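로봇 조작 데이터 수집 실무
5주차 강의노트: 휴대형 그리퍼 시연 수집의 작업 규칙과 기록 기준

담당: Birsen Uçar
실습 지도: Luzius Wallner, Bimla Bhatia
실습 시간: 금요일 14시, 수집실

5.1 범위

이번 주차는 휴대형 그리퍼 두 대를 사용하는 양손 시연 수집에서 작업자가 따라야 할 규칙을 다룬다. 4주차에서 설명한 캘리브레이션 절차는 반복하지 않는다. 고정식 로봇 팔의 원격 조작은 7주차에 다루며, 본 노트의 규칙 중 5.3과 5.6만 그대로 적용된다.

본문에서 "해야 한다"는 필수 요건, "권장한다"는 권고, "할 수 있다"는 허용을 뜻한다. 필수 요건을 지키지 못한 에피소드는 내용과 관계없이 학습 세트에 넣지 않는다. 권고를 지키지 못한 에피소드는 비고란에 사유를 적고 검수자가 판단한다.

5.2 용어

에피소드: 시작 신호부터 종료 신호까지의 연속 기록 한 건. 중간에 끊어 이어 붙인 기록은 에피소드로 보지 않는다.

세션: 같은 작업자, 같은 작업대, 같은 캘리브레이션 값으로 수집한 에피소드의 묶음. 셋 중 하나라도 바뀌면 새 세션을 연다.

주 그리퍼, 보조 그리퍼: 과제 지시서에서 대상물을 직접 조작하도록 지정된 쪽이 주 그리퍼이다. 작업자의 우세 손과는 무관하다. 과제 도중 역할이 바뀌는 경우 지시서에 전환 시점을 명시한다.

대상물: 지시서에 등록된 조작 대상. 등록되지 않은 물체는 모두 배경물로 분류한다.

접촉 구간: 손가락 패드가 대상물에 닿은 첫 프레임부터 떨어진 마지막 프레임까지.

5.3 작업 공간

5.3.1 작업대 상판에는 해당 과제의 대상물과 지시서가 허용한 배경물만 둔다. 배경물을 두는 경우 세션 시작 전에 배치도를 작성해야 한다.

5.3.2 상판의 이음매, 흠집, 반사 부위는 배치도에 표시한다. 시각 기반 위치 추정이 이음매를 특징점으로 잡는 경우가 있으므로 세션 중에 상판을 돌리거나 옮겨서는 안 된다.

5.3.3 케이블은 작업자의 팔이 지나는 경로 바깥으로 빼는 것을 권장한다. 상판 위를 지나는 케이블은 대상물과 접촉하지 않아야 하며, 그리퍼를 최대 작업 거리까지 뻗은 상태에서 당겨지지 않을 만큼의 여유 길이가 있어야 한다. 여유분이 바닥에 닿으면 의자 바퀴의 이동 범위에서 벗어나게 정리한다.

5.3.4 조명은 세션 단위로 고정한다. 창이 있는 방에서는 블라인드 상태를 세션 로그에 적는다. 자연광이 크게 변하는 날에는 세션을 짧게 나눈다.

5.3.5 화면에 들어올 수 있는 모니터에는 개인정보, 계정명, 접속 주소를 띄우지 않는다. 광각 렌즈는 작업자가 예상하는 것보다 넓은 범위를 기록하므로, 수집 전 시험 촬영으로 주변부를 확인해야 한다.

5.4 작업자

5.4.1 소매는 손목 위로 올리거나 밀착되는 것을 입는다. 늘어지는 장신구는 착용하지 않는다. 손목 밴드는 그리퍼의 구동부와 간섭하지 않으면 착용할 수 있다.

5.4.2 착석 작업을 기본으로 한다. 의자 높이는 팔꿈치가 상판보다 약간 높은 위치에 오도록 맞추고, 세션 중에는 바꾸지 않는다.

5.4.3 얼굴이 기록될 가능성이 있으면 사전 동의서를 받는다. 동의하지 않은 사람이 촬영 범위에 들어온 에피소드는 즉시 격리 폴더로 옮긴다.

5.4.4 신규 작업자의 첫 세션은 연습으로 처리한다. 연습 에피소드에는 별도 접두어를 붙이고 본 세트와 섞지 않는다.

5.5 파지와 접촉

5.5.1 접근: 손가락을 대상물 폭보다 넓게 벌린 상태로 접근한다. 접촉 직전에 속도를 줄이되 완전히 멈추지 않는다. 공중 정지가 길면 정책이 정지를 학습한다.

5.5.2 접촉면: 패드가 있는 부분으로만 접촉한다. 하우징이나 링크로 대상물을 미는 동작은 지시서에 없는 한 금지한다. 패드가 밀리거나 들뜬 경우 세션을 중단하고 교체한다. 교체 후에는 개폐 폭을 다시 측정한다.

5.5.3 양손 협조: 보조 그리퍼가 대상물을 고정한 뒤 주 그리퍼가 조작을 시작한다. 두 그리퍼가 동시에 접근하는 과제에서는 지시서에 허용 시간차를 적는다. 고정 위치는 주 그리퍼가 조작할 부위의 반대편으로 잡는 것을 권장한다.

5.5.4 투명 용기: 투명하거나 반투명한 용기는 밝은 상판 위에서 윤곽이 약하다. 색이 있는 테두리나 잠금 날개를 파지 기준으로 삼고, 지시서에도 그 부위의 명칭을 쓴다. "용기를 잡는다"와 같은 표현은 파지점을 특정하지 못하므로 쓰지 않는다. 예비 용기를 상판에 둘 때는 배치도에 반드시 표시한다.

5.5.5 잠금 날개: 날개별로 번호를 부여하고 조작 순서를 고정한다. 번호는 주 그리퍼에 가까운 쪽에서 시작하여 시계 방향으로 매긴다. 한 날개의 조작이 실패하면 다음 날개로 넘어가지 않고 해당 에피소드를 실패로 종료한다.
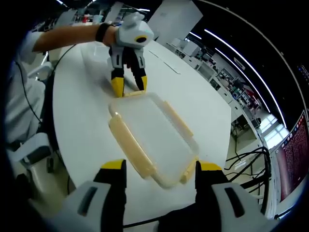 그림 5-1. 양손 수집 작업. 투명 용기를 사이에 두고 벌린 앞쪽 그리퍼와 용기 먼 쪽 가장자리에 댄 맞은편 그리퍼.

그림 5-1과 같은 근접 시점에서는 어안 왜곡 때문에 용기의 직선 변이 휘고 가까운 쪽이 넓게 나타난다. 검수할 때 변의 기울기만 보고 용기가 틀어졌다고 판정해서는 안 된다. 자세 판정은 왜곡 보정본으로 하고, 원본은 접촉 시점 확인에만 쓴다.

5.6 기록과 명명

5.6.1 세션 로그의 필수 항목은 작업자 코드, 작업대 코드, 캘리브레이션 파일명, 대상물 등록명, 조명 상태이다. 빈칸이 있으면 업로드할 수 없다.

5.6.2 에피소드 번호는 세션 안에서 연속으로 매긴다. 실패하거나 폐기한 에피소드의 번호는 재사용하지 않는다.

5.6.3 좌우 그리퍼의 영상은 공통 시계로 동기화한다. 허용 오차는 31 ms이며, 초과하면 두 영상을 모두 폐기한다. 한쪽만 남겨 단일 그리퍼 데이터로 전용하지 않는다.

5.6.4 원본은 읽기 전용으로 보관하고, 보정과 절단은 사본에서 수행한다. 실습 저장소의 폴더명은 Tirnlow(원본), Nivitz(보정본), Zitis(격리)이다.

5.7 검수

검수자는 해당 세션의 작업자가 아니어야 한다. 세션당 100건을 상한으로 하고, 그 이상은 세션을 나눈다. 필수 요건 충족률이 88 %에 미달하는 세션은 전수 재검수 대상이 된다. 판정은 합격, 실패 시연, 폐기로 나눈다. 실패 시연은 과제를 완수하지 못했으나 기록 요건을 모두 충족한 것으로, 별도 세트에 보관한다. 판정이 엇갈리면 Bimla Bhatia에게 넘긴다.

5.8 과제

(1) 배포한 Cuevas 과제 지시서에서 5.5.4와 5.5.5에 어긋나는 문장을 찾아 고쳐 쓸 것.
(2) 자기 조의 작업대 배치도를 작성하고 케이블 경로와 상판 이음매를 표시할 것.
(3) 5.6.3에서 한쪽 영상의 전용을 금지한 근거를 2쪽 이내로 논할 것.

제출은 다음 실습 시작 전까지. 배치도는 손으로 그려도 된다.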